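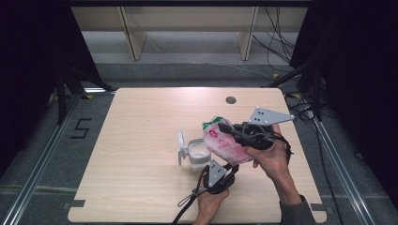
By the Rarholm Music Desk
Section 3: Setting up the Rovis choir folder stand and hymn lamp before a service

Welcome back! If you have worked through the first two sections, your stand is out of its carton, the feet are on, and you have probably already bumped a shin on it at least once. This section covers getting it ready for an actual service – placing it, setting the height, hooking up the lamp and loading the folder so the pages turn when you want them to. Set aside a good quarter of an hour the first time, and do it while the church is still quiet, well before the choir comes in looking for cough drops and pencils.

You will need the stand, the Akska lamp with its cord, the folder rail, and the small hex key from the parts bag. If you bought the Saarinen edition, the folder rail is already attached and you can skip step 5.

Placing the stand

1. Carry the stand by the center post with one hand and steady the desk with the other. Please don't lift it by the desk alone, however tempting that is on the chancel steps.

2. Set it down where the singer or reader will stand, with the single long foot pointing toward the congregation. The two short feet go on the singer's side, which leaves room for shoes and for the hem of a robe.

3. Press down gently on each corner of the desk. If it rocks, turn the leveling pad under the nearest foot a little at a time until it settles. Old stone floors can take some patience, and a spot a few inches over is often much kinder.

Caution: Keep every foot at least a hand's width from the edge of a step or riser. Processions get crowded, and people look at their hymnals, as they should, and at the floor hardly ever.

Setting the height

4. Loosen the collar, hold the desk, and raise it until the top edge sits just below the singer's collarbone. Tighten the collar again until it is snug. A singer should be able to see the words and the director with only a small movement of the eyes, so ask somebody to stand at the front and wave an arm while you check.

Note: When two people share a stand, set it for the shorter one and tilt the desk back a notch. We have tried it the other way in plenty of rehearsals and the shorter person ends up reading the underside of the folder.

Fitting the rail and lamp

5. Line up the folder rail with the two holes along the lower edge of the desk and put in both screws with the hex key. Get both of them started before you tighten either one.

6. Clip the lamp to the middle of the top edge. Run the cord down the back of the post and through both cord loops, leaving a little slack near the collar so the desk can still move.

7. Plug in the lamp and turn the dial to its lowest setting, then come up slowly. For an evening service by candlelight, the second setting is usually plenty. Sit in the front pew for a moment and make sure the light isn't shining in anyone's eyes.

Caution: Tape down any cord that crosses an aisle or the path of the procession, and keep candles and greenery well away from the lamp. Let the shade cool before you fold it.

Loading the folder

8. Put the music in service order, with the opening hymn on top and the psalm and anthem behind it. Slip the printed order of service inside the front cover – you'll be glad of it when an extra verse appears.

9. Rest the folder on the rail and turn through every page once. If a page catches, slide the folder slightly toward you.

If the desk slowly sinks during a long anthem, the collar lining may be worn. Ask for part 466 when you write to us, and mention which edition of the stand you have. Section 4 covers folding the stand and putting it away after the postlude.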